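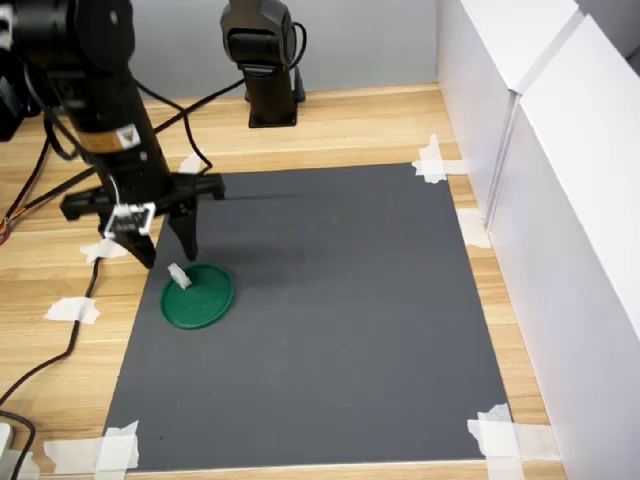
A copyist dropped forty years and the Greek inherited the mistake, I was told on Thursday when I brought up 1 Kings 6:1 at the Sorkby reading group, and the discussion moved on to the temple measurements.

I am not satisfied with that. My English Bible says Solomon began to build in the 480th year after the people came out of Egypt. The Septuagint reads the 440th year. The Stostis handbook gives the difference one line on page 44, with footnote 2 saying "a scribal variant of no consequence." A difference of 40 years seems to have some consequence if you are dating the Exodus by counting back from Solomon.

What I would like to know:
Is there a mechanical explanation for the variant (similar letters, skipped line)?
Is the lower number ever treated as original?
Does either number fit the periods given in Judges?

I read Greek slowly and no Hebrew, so please transliterate.

Posted by slowgreek
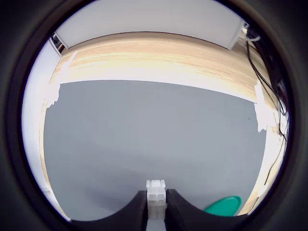 White plastic connector held between gripper fingers

Reply from plene_defective

There is a mechanical explanation, but it is only moderately strong.

The Hebrew of the verse puts the smaller part of the number first: shmonim shanah ve'arba me'ot shanah, literally "eighty year and four hundreds year." The word for forty is arba'im. The word for four, which comes shortly after, is arba. A scribe whose eye or memory ran ahead to arba could write arba'im where shmonim stood. The two words for the tens do not look alike, so simple letter confusion is out. This would have to be anticipation of the next number word. It could have happened in a Hebrew copy before translation or in the Greek, where "forty" and "four hundred" also begin alike.

The other explanation is that both numbers are calculated. 480 is twelve times 40, and 440 is eleven times 40. If 40 years stands for a generation, the two texts may differ on how many generations to count. The priestly list in 1 Chronicles 6 has eleven names from Aaron through Zadok, counting both ends. Add Ahimaaz and you have twelve. On this view neither number is an error. Each comes from a count that stops at a different name.

I lean toward calculation, mostly on account of the round multiples. Against it: the verse says nothing about priests, and Chronicles is a later book, so you have to assume the list or something like it was available to whoever supplied the number.

Be careful with "the Septuagint reads." The main printed editions have 440, but Greek witnesses are not unanimous, and some agree with the Hebrew. Check the apparatus. Also note that the verse does not stand in the same place in every Greek text. The start of chapter 6 is arranged differently there, with the foundation stones coming in early, and that is a reason to suspect editing in this section generally.

On Judges: add up the years of oppression, the years of peace and the terms of the judges in order, then add the wilderness, Eli, David and the start of Solomon's reign. The total comes out well above 480, so the lower number makes the fit worse. Most people who keep 480 handle this by having some judges overlap in different regions. Judges 11:26 gives 300 years for Israel's stay east of the Jordan, and that has to fit as well.

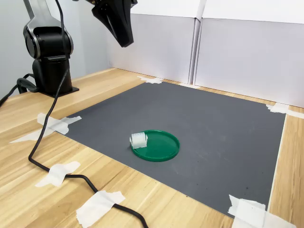
Reply from ketiv44

Agree with most of the above. Acts 13:20 has a 450 in it too, but the manuscripts place the phrase differently, so it is not clear whether it covers the period before the judges or the judges themselves. I would not use it to settle this.

If the group uses the Chang parallel edition, the Greek column follows one printed text and shows no variants. Fudach has a free page of the Kings variants, last updated in September — the table is hard to read on a phone.

Do not mix up the list in 1 Chronicles 6 with chapter 24. Chapter 24 is the 24 divisions of priests and will not help you with the generations. I made that mistake.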